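Home | Threads | Topics | Saved
Filed under: Robotics / Hands & Grippers
Posted by Aldale Bench Notes, February

1/ We've spent the month comparing two hands on the same pair of arms: the Visser two-finger gripper we've used since we set up, and the five-finger Murnard hand. Same arms, same head camera, same controller. Notes follow.

2/ Task is toast. Pick a slice off the blue tray, put it in the toaster, push the lever, wait, take the slice out, put it back on the tray. It has a soft object, a narrow slot and a lever that needs a real push, so it covers a lot of what we care about.

3/ We ran 400 attempts per hand. Visser finished 392. Murnard finished fewer, and I'll post that number when we've gone back through the logs and agreed on what counts as a drop.

4/ The Visser is good at slots. Two flat pads, one slice, straight down. If the bread is upright and the wrist angle is right it goes in. Where it loses runs is picking up. A slice lying flat on the tray has to be dragged to the rim first, and soft bread tears.

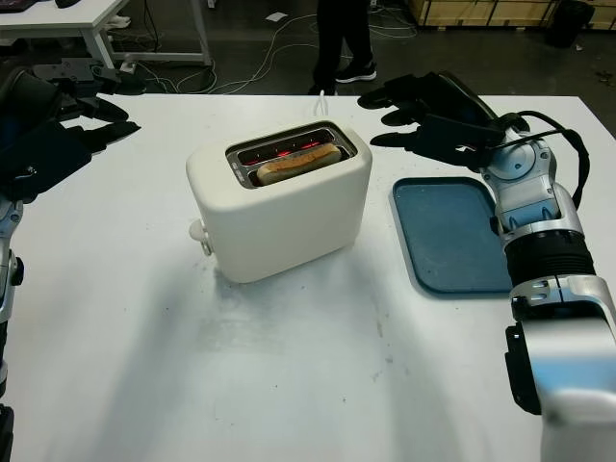

5/ Dexterous hands take up a lot of room. With both arms over the table we had to move the start pose outward twice before the planner stopped complaining about the wrists. Budget a day for that if you're swapping from a gripper.

6/ Cables too. The wrist cable on the right needs enough slack for full rotation, and then the slack catches on things. We retied ours more often than I'd like. Astonmont sells a sleeve for this. Haven't tried it.

7/ Lever: the Murnard pushes with two fingers together. One finger flexes too much and the lever pops back up. The Visser just closes and pushes with the tips, no tuning needed.

8/ Taking toast out is the hard half for both. Only the top edge of the slice sticks up past the slot, and the glow from the elements throws off the head camera's exposure. Locking exposure before the lever goes down fixed most of our bad edge detections.

9/ Controller settings for anyone copying this: we dropped the grip force limit well below the default for bread and kept the default for the lever. Switching between them mid-run costs roughly 2 seconds on our setup.

10/ Logged 956 runs total if you include warmups and the ones we threw out for setup mistakes. Most of the thrown-out ones were from the first few sessions with the new hand.

11/ Keeping the Visser on for slot work. The Murnard goes on to cups and a drawer next, same table. Will add to this thread when there's data.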